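Where Does the Water Go When You Pull the Plug?

Print this page | E-mail this to a friend

You brush your teeth, you spit, you turn on the tap, and whoosh! Down it all goes. Most of us never give that water another thought. But the water that leaves your kitchen is at the start of a really great trip, and it passes through curvy pipes, dark tunnels, giant tanks and billions of hungry living things before it sees daylight again. Let's follow it!

The bend under the sink

Open the cabinet under a sink (ask a grown-up first, there may be cleaning sprays in there) and look at the pipe. It doesn't go straight down. It dips into a curve shaped like the letter U, climbs back up a little and then heads off into the wall. Plumbers call this a trap.

The trap always holds a bit of water, even when the tap is off. Think of it as a tiny lake inside the pipe. Air can't push its way through the lake, and that's wonderful news for your nose, because the air on the other side comes from the sewer and it STINKS. If a sink isn't used for a very long time, the little lake can dry up, and then the smell comes right on in. The fix is super easy. Run the tap for a bit and the lake fills up again.

The trap is also where rings, beads and baby teeth end up. So if something precious goes down the drain, turn off the water right away and go get help!

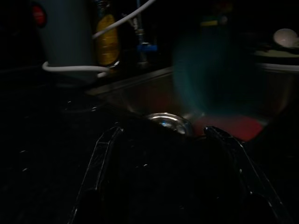 Downhill all the way (almost)

Past the trap, the water from your sink meets up with the water from your shower, your washing machine and, yes, your toilet. Now it has a new name: wastewater. It all runs together into one bigger pipe that leaves your house and joins an even bigger one under the street, called a sewer main.

What pushes it along? Mostly nothing at all! The pipes are laid on a slope, and gravity does the work for free. The slope has to be just right, too. Make it too flat and the water sits around and everything solid gets stuck.

In the town of Wainwright, where I live, there are 83 miles of sewer pipe under the streets. Gravity can't manage every bit of it, because we have hills, and water is very stubborn about hills. So in the low spots there are pumping stations that lift the water up to where it can start rolling down again. There are 8 of them here. The one on Saner Road looks just like a garden shed, and I walked past it for years before I found out what was inside. There's a hole under that shed deep enough to swallow a house!

The terrible tale of the fat plug

Cooking oil looks like a liquid when it's hot in the pan, so it seems as if it should go down a drain just fine. But sewer pipes are cool. The fat turns thick and waxy, sticks to the pipe, and then more fat sticks to that. Add a few wipes (even the ones that say "flushable" on the packet can cause trouble) and you get a lump like a giant gray candle.

Last May, workers in Wainwright pulled out a lump that weighed 274 pounds. That's heavier than a newborn elephant! They had to break it up with a water jet and lift it out in buckets, and I'm told nobody on the crew wanted lunch afterward.

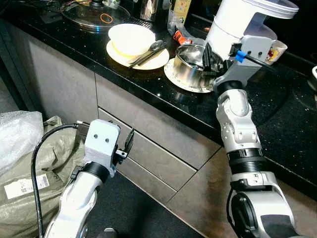
So what should you do with leftover fat? Let a grown-up pour it into an old can, leave it to go hard, and put the can in the trash. Wipe greasy plates with a paper towel before they're washed. Coffee grounds, rice and pasta should stay out of the drain too. Rice keeps on swelling after it's down there, the sneaky stuff.

Arriving at the treatment plant

At last our water gets to the treatment plant. Ours is called the Gosa Works, and it sits beside the Punus River. If your school ever offers a trip to one of these places, GO. You'll get used to the smell in a few minutes, I promise.

First the water flows through metal screens that work like giant combs. They catch sticks, rags, toys and all the things people swear they never flushed. Next it slows down in a long channel so that sand and grit can drop to the bottom. Then it spreads out into wide, round tanks where it hardly moves. Heavy stuff sinks and makes a sludge. Greasy stuff floats and gets skimmed off by a slow, turning arm.

Now for my favorite part. The water still has a lot of dirt mixed into it, in pieces much too small to catch with a screen. So the plant puts it in a tank full of bacteria and blows in bubbles of air. The bacteria love it! They eat the dirt, they grow, they clump together, and in the next tank they sink to the bottom where they can be collected. Most of them get sent back to eat some more.

Before the water leaves Gosa, it goes past bright ultraviolet lamps. The light damages germs so that they can't multiply. Then out it flows into the river. The whole trip through the plant can take up to 2 days.

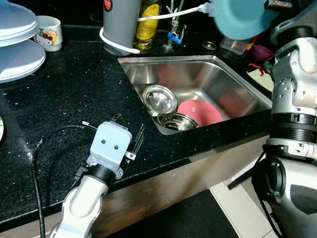

Try it at home: dirty water, cleaner water

You'll need a clear plastic bottle with the bottom cut off (grown-up job!), a coffee filter, some sand, some small gravel, a rubber band and a jar.

Put the coffee filter over the neck of the bottle and hold it on with the rubber band. Turn the bottle upside down and stand it in the jar. Pour in the sand, then the gravel on top. Stir a spoonful of garden soil into a cup of water and pour it in very slowly.

What drips out should look a lot clearer than what went in. Try it again with more sand and see if it changes! Do NOT drink it, however nice it looks. Germs are far too small for your filter to stop.

Words to know

Trap: the curved pipe under a sink that holds water and blocks smells.
Sewer main: a big pipe under the street.
Sludge: the thick, muddy stuff that sinks in the tanks.

Print this page | E-mail this to a friend

Comments

pondskater: My class did the bottle thing and ours came out brown the first time. We rinsed the sand first and then it worked way better.

MomOfTwins: Ran the tap in our basement sink after reading this. The smell is gone! I'd been blaming the dog.

drainfan9: what happens to the sludge after

Reply from the author: Great question! At Gosa it goes into a closed, warm tank where other bacteria break it down and make gas, and the plant burns the gas for heat.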